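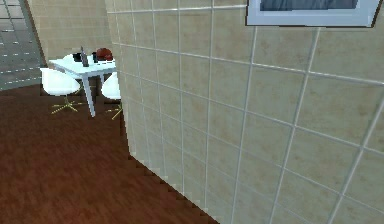 Issa Harb
Workshop columnist

February

Home | Features | Projects | Reviews | Back issues

Teaching Warkus to clear up

My robot is called Warkus and it lives on a shelf at Flurkside, between somebody's lathe tooling and a sledge that's been waiting for new runners for as long as I've been a member. It has a wheeled base, a single arm and a camera on a stalk, and what I want from it is very simple. I want it to go into a kitchen, find a mug and bring it to me. It has so far brought me no mugs at all, but it did once bring me the corner of a tea towel, with the rest of the tea towel still caught in a drawer!

I started building it at home, on the floor of the spare room, with a secondhand arm and a bag of motor brackets from Haddad, the little parts shop down by the canal. That lasted until I needed to drill the base plate. Flurkside has a proper pillar drill, a laser cutter you have to book and a kettle you don't, and it's 36 pounds a month, so I carried everything over in two crates and have been there most evenings since.

The mechanical side went quicker than I'd feared. The base was rolling after a fortnight. The arm took longer (I'd wired the elbow backwards, and then, having fixed it, wired it backwards again) but by Christmas I could drive the whole thing about with an old game controller and pick up a pair of socks. Then I tried letting it do the job by itself and it all went very quiet. It would trundle towards the table, stop short, think for a bit and close its gripper on thin air.

Karim Jaber, who has the bench opposite mine, watched this for several evenings before he came over and asked why I was testing on the real one. Each run took me the best part of ten minutes, most of it spent putting things back where they'd been. He'd been using a simulator called Pitovia for a walking machine of his and thought I should have a kitchen in there too. So we built one, or rather he built the room while I sat next to him asking for things. Beige tiles up the walls, a dark reddish wooden floor, a white table with a couple of those moulded shell chairs. I even got a framed picture on the wall, which Karim said was pointless and I said was homely.

It isn't pretty. My laptop is old, so I run it at low resolution and the edges come out like stairs. For the sort of mistakes Warkus makes, though, that's plenty. The first thing I learned was how bad it is at corners. With a big stretch of tiled wall in the way it can only see part of the table, and my code had been written by a man who assumed tables were always whole. It saw half a table, decided it was a narrow table, and aimed for the middle of that. I'd had the same fault at the workshop for weeks and blamed the wheels.

I sorted that by making it wait until it's round the corner before it makes up its mind. Crude, but it got me as far as the worktop, and the worktop is a whole other evening's grumbling.

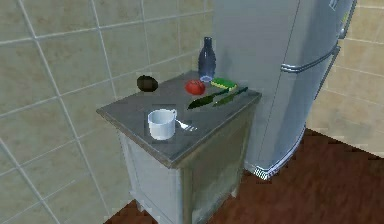 My first version of the counter had one mug on it and nothing else, and Warkus was brilliant. I rang my sister. Then Karim asked when I'd last seen a kitchen counter with one mug on it, and he started adding things: a bottle, a tomato, a washing-up sponge, a pair of knives, and a fork lying right up against the mug, which I thought was spiteful. Out of the next 56 attempts it got the mug 2 times.

The fork was the killer. It shines, and the grey top has a bit of a gloss to it as well, so my code kept lumping fork and mug together as one long object and going for the join. I tried a few clever things that didn't help. What did help was dull: I had it look from a second angle before reaching, and only trust a shape if it turned up in both views. That took a run from quick to rather slow, and I don't mind a bit. I'm not in a hurry for my tea.

The knives I've dealt with by telling it that knives are furniture. It plans its way round them and never tries to pick one up. Karim thinks I ought to be braver about this. Karim doesn't have to stand next to it when we move back to the real arm, and I'm keeping the rule.

Next job is the gripper pads, which are cut from an old bicycle inner tube and have started to go shiny. I've got fresh rubber on order from Haddad, and the laser cutter's booked for after seven.

We use cookies to remember your settings and see which articles are read. Accept | Manage choices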